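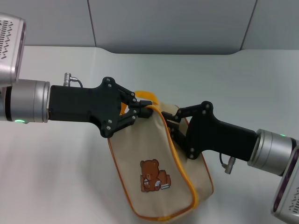 Eskil Wallin wrote:
Wash it before you cut it. Cotton canvas shrinks, and it shrinks more one way than the other. If you sew first and wash later the lining ends up bigger than the outside and the whole pouch puckers at the zipper.

Rozália Šimko wrote:
I disagree with washing. Once canvas has been through the machine it goes limp and gets creases you can never fully iron out. For a small pouch I want the stiffness. I spot clean mine and they have held their shape fine.

Eskil Wallin wrote:
Depends what goes in it. Pencils, sure. My wife keeps face cream in hers and it gets washed every other week.

tharindu_l wrote:
OP here. Mine is for sewing tools and a tape measure, so it won't get very dirty. The fabric is the undyed canvas from Danivby. I bought 2 yards and have most of it left. Still not sure about the lining or what thread to use.

Štefánia Štefanec wrote:
Polyester all-purpose thread and a size 16 needle. Don't use hand quilting thread in the machine, the glaze comes off on the tension discs. For lining, a plain quilting cotton is enough.

Rozália Šimko wrote:
Agree on the needle. I'd skip the lining and bind the seams. Less bulk at the corners and you can see what you dropped in there.

Štefánia Štefanec wrote:
Bound seams catch on small scissors. I went back to lining after the second one.

tharindu_l wrote:
OK, lining it is. Is there a trick for the zipper ends? Mine always fold in on themselves when I turn the thing right side out.

Eskil Wallin wrote:
Sew a fabric tab on each end and keep the zipper half an inch short of the side seams. Also open the zipper before you sew the sides or you won't be able to turn it.

zdenka_m wrote:
Mark the corners before boxing them. I chalk mine on a plain table with nothing else on it, otherwise I lose the chalk under the scraps.
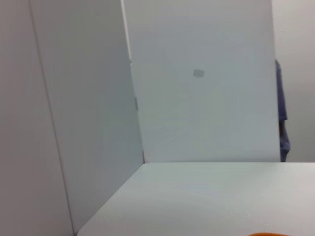
White tabletop and back panel.

Rozália Šimko wrote:
Chalk rubs off canvas too fast for me. I use a pencil on the wrong side.

tharindu_l wrote:
Pencil works for me. I'll try the tabs this weekend and wash a test square first to see how much it shrinks.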